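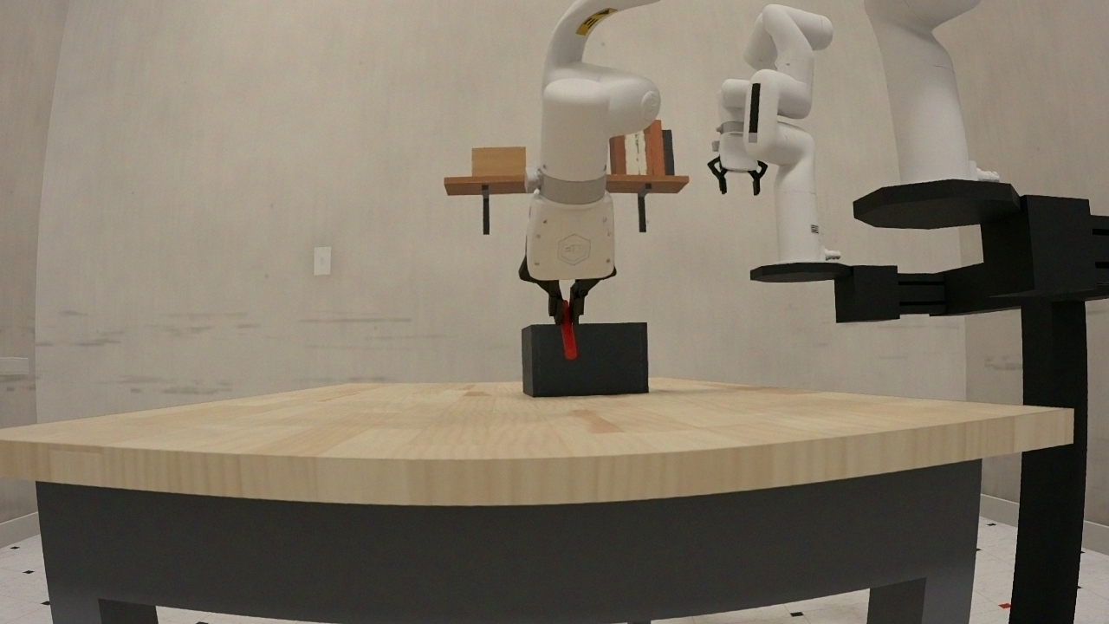

Two arms on one frame: what should the idle one do?

Our Gumitz cell runs peg insertion with one arm. The second arm shares the frame and does nothing. I have it folded up with its gripper open. Is there a rule on where it should be parked?
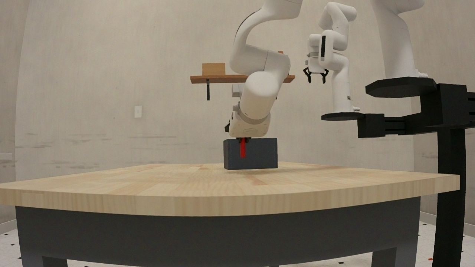
Working arm down at the box, second arm folded.

Asked in November, 2 answers

Ctibor Hájek
Give it a named park pose and make the program check that pose before the other arm moves. Write the pose on the cell sheet and put it in your risk assessment.

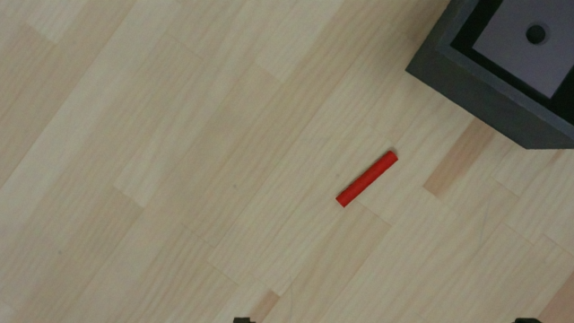 Do the same for the pick. We cap approach speed at 90 mm/s and stop on any contact during insertion.
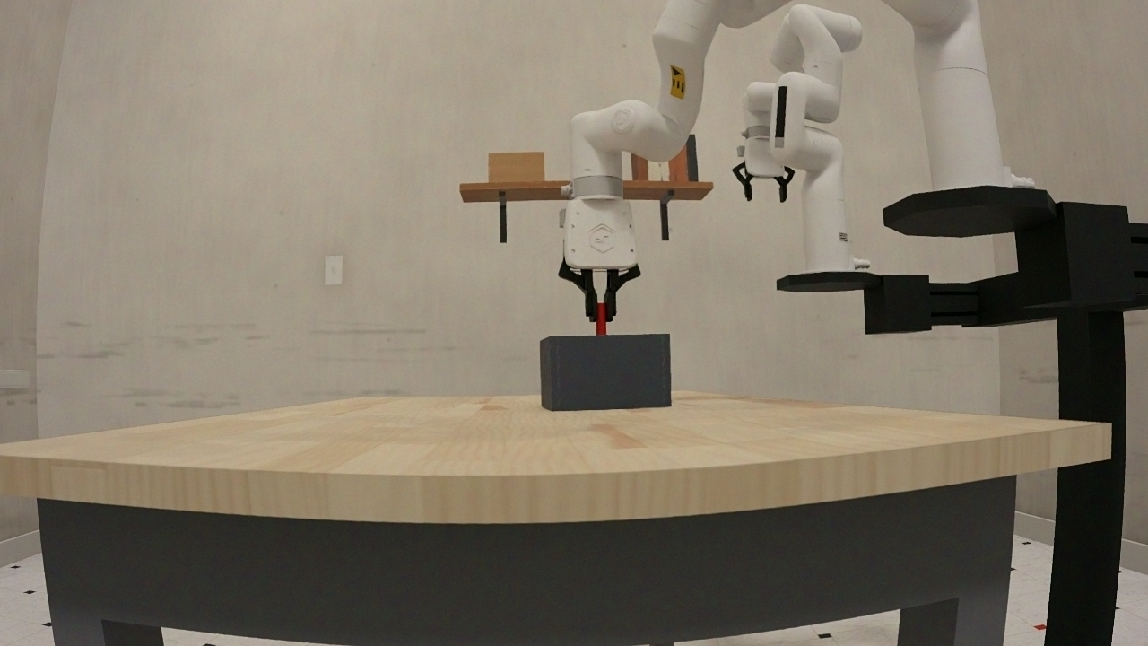
Gripper open or closed when parked, pick one and keep it. Your safety standard won't decide that for you.

jetier81
just power it off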